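Notes from a border readiness visit: Idum and the inland site at Surkonitz

5 November 2025

The regional trade office invites businesses to see its customs preparations twice a year. I went on the autumn visit with a group of importers, a few local councilors and two people from the haulers' association. The day was split between the ferry terminal at Idum and the inland inspection site at Surkonitz, which is due to start work in December when the new border rules take effect.

We met at Idum at eight. The terminal handles mostly trucks, with foot passengers on the upper level. Torben Hinrichs, who runs the readiness program for the regional government, gave a short talk in the drivers' canteen. The government is working on the basis that there will be no further delay, he said, and companies should do the same. A councilor asked what would happen if the talks in the capital produced a late deal. Hinrichs said the lanes, the staff and the software would be needed in either case, though the number of checks would change.

The ferry lanes have been repainted and renumbered. Trucks with complete paperwork will go left and straight out to the highway. Those with something missing will be held in a waiting area behind the old grain shed, which has space for 573 vehicles if they are parked tightly. The haulers were not convinced by that figure. One of them said his drivers need room to open a side door, and he asked whether anyone had tried it with real trucks. A trial is planned, but no date was given.

We then saw the office where declarations are read. The system is called Manole. Staff showed us a test entry for a load of furniture, and it took around three minutes from arrival to release. The screens are clear enough. My own question was about small firms that send mixed loads, and the answer was that each type of goods still needs its own line. That will be a lot of typing for a company like ours, and I had hoped for something better.

The bus left for Surkonitz at eleven. It is a plain site off the highway, with a long shed, a weighbridge and a row of temporary offices. The drainage work in the north yard is still going on and we had to walk the long way round. Food and plant products will be inspected in the shed, and the cold rooms at the far end were already running.

Staffing took up most of the discussion here. The plan calls for three shifts, and at present there are enough trained inspectors for two. Hinrichs said people would be moved over from the tax service until new hires finish their course. The councilor from Surkonitz wanted to know who pays for the extra police on the access road. The region and the national government have not agreed on this, and he was told to expect an answer before the budget vote. He did not look pleased — his council has already paid for the road signs.

Lunch was soup and bread in one of the temporary offices. Afterward there was an hour for questions, mainly about deposits and guarantees. Firms that want to put off paying duty must apply through Fatorero, the online payments service, and the form asks for two years of accounts. Anyone planning to use it should apply now. Approval is taking longer than the website says.

We were back in Idum a little after four. The slides and the lane map are to be sent to everyone who signed in. I would like to go again once the trial with the trucks has been held.
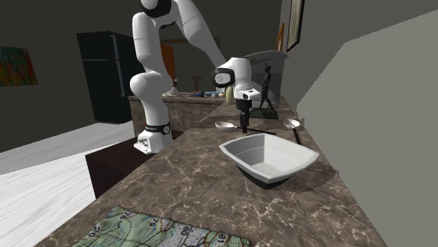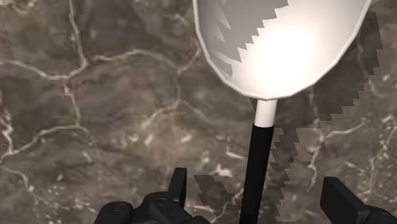 Computer-rendered views of a long-handled utensil and a brown marble countertop.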